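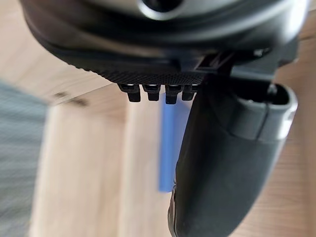
Rapport d'avancement – Projet Tondenance
Chauffage d'appoint mural pour salles d'eau, gamme Leka

Destinataire : direction des programmes, Ernusus
Rédaction : Evie Rudd, responsable technique
Date : 26 mars 2018

1. Objet

Le présent rapport couvre la phase d'essais sur appareils de présérie. Il fait suite au dossier de conception déjà validé et précède la demande de versement de la seconde tranche. Les questions de tarif public et de distribution sont traitées dans une note séparée.

2. État des travaux

Le corps de chauffe retenu est une résistance céramique de 2 kW, commutable à mi-puissance. La version à fil boudiné a été abandonnée en raison de points chauds relevés sur la grille de sortie lorsque l'entrée d'air était partiellement obstruée. Le ventilateur tangentiel reste celui du dossier de conception. Son support a été repris avec des plots élastomères plus souples, ce qui supprime la vibration transmise à la cloison sur plaque de plâtre. Sur mur maçonné, aucun écart n'a été mesuré entre les deux montages.

Le banc d'endurance Hiline est en service. Un appareil doit y effectuer 3 000 cycles marche/arrêt à pleine puissance, avec relevé de la température de carter à chaque palier. À ce jour, l'appareil de tête totalise 722 cycles. Le limiteur thermique n'a pas déclenché de façon intempestive. La dérive de puissance absorbée reste inférieure à la tolérance fixée au cahier des charges.

Les essais de projection d'eau ont donné un résultat partiel. L'enveloppe est conforme en face avant et sur les flancs. Une infiltration a été constatée au passage du câble, côté mur, lorsque l'appareil est monté sans son joint arrière. Le joint sera livré collé d'usine sur la platine – la pose par l'installateur n'est plus prévue.

3. Écarts par rapport au plan

Deux écarts sont à signaler.

Le premier concerne l'interrupteur à tirette. Le fournisseur initial a modifié la course du mécanisme sans préavis et le lot reçu ne s'engage pas correctement dans le boîtier. Un second fournisseur a remis des échantillons, dont la force de traction est acceptable. La qualification électrique reste à faire.

Le second porte sur le niveau sonore. À pleine puissance, l'appareil dépasse légèrement l'objectif. L'origine est identifiée : les ailettes de sortie sont trop rapprochées dans l'angle inférieur. Une modification du moule est chiffrée et tient dans la réserve pour aléas. Nous demandons l'accord d'Ernusus sur ce point avant de passer commande.

4. Budget

Les dépenses engagées sont conformes à l'échéancier, hors outillage. La ligne « essais en laboratoire extérieur » est sous-consommée, la campagne de compatibilité électromagnétique ayant été repoussée après la qualification de l'interrupteur. Aucun transfert entre lignes n'est demandé à ce stade.

5. Suite du programme

– Poursuite de l'endurance sur banc Hiline jusqu'au terme des cycles prévus.
– Reprise de l'essai de projection d'eau avec platine à joint collé.
– Qualification électrique de l'interrupteur de seconde source.
– Modification du moule de grille, sous réserve d'accord.
– Révision de la notice de pose : volumes de sécurité, hauteur minimale sous plafond, section du câble d'alimentation.

La présérie commerciale est fixée à 1 000 appareils, livrables en août. Cette échéance suppose que la modification du moule soit lancée sans attendre la fin de l'endurance. Dans le cas contraire, la livraison serait décalée de la durée de reprise de l'outillage, que le mouliste n'a pas encore confirmée par écrit.

6. Points soumis à décision

a) Accord sur la modification du moule de grille et imputation sur la réserve.
b) Validation du second fournisseur pour l'interrupteur à tirette, sous réserve des essais.
c) Maintien ou retrait de la variante avec minuterie – le bureau d'études recommande le retrait pour la première série.

Les relevés d'essais complets sont disponibles sur demande auprès d'Evie Rudd.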